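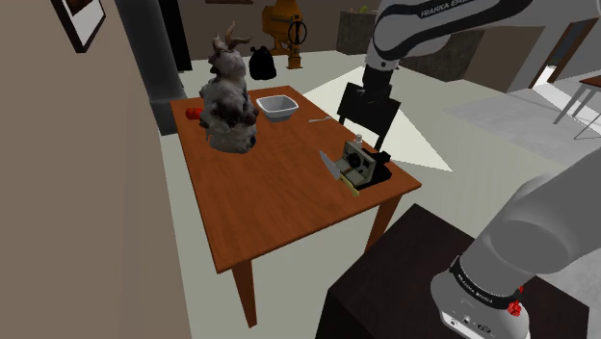 Attachment 1: tabletop scene at reset, Franka arm loaded, chair behind table

Ticket 1719
Product: Floketti scene pack for Vastach simulator
Component: object placement, collision
Status: open, waiting on vendor

Reported behavior
On reset, the knife spawns against the instant camera on the right side of the table. In 5 seeds the physics solver pushed the two apart during the first steps and the knife left the table. The task then fails before the arm moves. Logs show a contact warning at step 0 for the same pair each time.

Expected behavior
Objects settle without touching, or the reset is rejected and redrawn.

Steps to reproduce
1. Load the household tabletop scene with default clutter.
2. Set max steps to 900.
3. Reset with seed 942.
4. Read the contact list before sending any action.

Checked so far
Reinstalled the pack. No change.
Halved the physics time step. Warning remains, knife moves less.
Replaced the knife mesh with a box of the same size. Warning gone.
Removed the small white bottle from on top of the camera. No effect on the knife.
Goat figure, bowl and spoon produce no warnings.

Reply from Floketti support
The spacing check uses a bounding circle taken from the mesh origin. On the knife the origin is in the handle, so the blade is not covered. Please set spacing_mode to hull and rerun.

Update, May
Hull mode clears the warning on seed 942. Reset time is nearly double. Trial license ends before the next Vastach release, so we need to know if the default will change. Purchase for the Appiah cell is on hold until then.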